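Über uns

Suser plant und budgetiert Automatisierungstechnik für Betriebe, die keine eigene Planungsabteilung unterhalten. Auftraggeber sind überwiegend Großküchen, Wäschereien und kleinere Fertigungsbetriebe. Wir verkaufen keine Geräte und nehmen keine Vermittlungsprovisionen von Herstellern an. Abgerechnet wird nach Stunden oder als Pauschale je Beschaffungsvorhaben.

Am Anfang steht die Bedarfsaufnahme vor Ort. Erfasst werden Stückzahlen, Taktzeiten, Stellflächen, elektrische Anschlüsse und die vorhandene Wartungsorganisation. Daraus entsteht ein Lastenheft, auf dessen Grundlage wir Angebote einholen und nach einheitlichem Raster vergleichen – Anschaffung, Integration, Schulung, Ersatzteile, Rückbau.

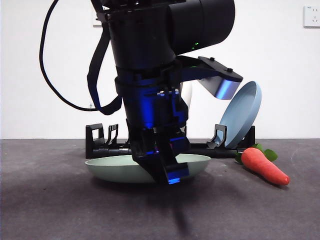

Symonenko

Greifaufgaben mit Geschirr sind in der Budgetplanung ein eigener Posten. Eine flache Schale stellt andere Anforderungen an die Greiffinger als ein Teller, der schräg im Ständer steht. Wir setzen deshalb Greifer, Wechselfinger und Kabelführung getrennt vom Arm an und weisen die Einrichtungszeit je Teilegruppe aus. Pauschalen für »Zubehör« akzeptieren wir in Angeboten nicht.

Am Standort Tratberg betreiben wir einen Prüfraum für Vorversuche. Ein Vorversuch umfasst in der Regel 510 Greifvorgänge und endet mit einem Protokoll, das dem Auftraggeber gehört. Das Kalkulationsblatt Pravitz, mit dem wir die Kosten über die Nutzungsdauer rechnen, enthält 13 Kostenarten und wird jährlich im August überarbeitet. Auftraggeber erhalten es als offene Tabelle.

Anfragen bitte mit Angabe von Branche, Schichtmodell und geplantem Investitionsjahr. Für Vorhaben, deren Haushaltsmittel bereits gebunden sind, bieten wir ausschließlich die Angebotsprüfung an.

Stand: Mittwoch, 6. Juli 2022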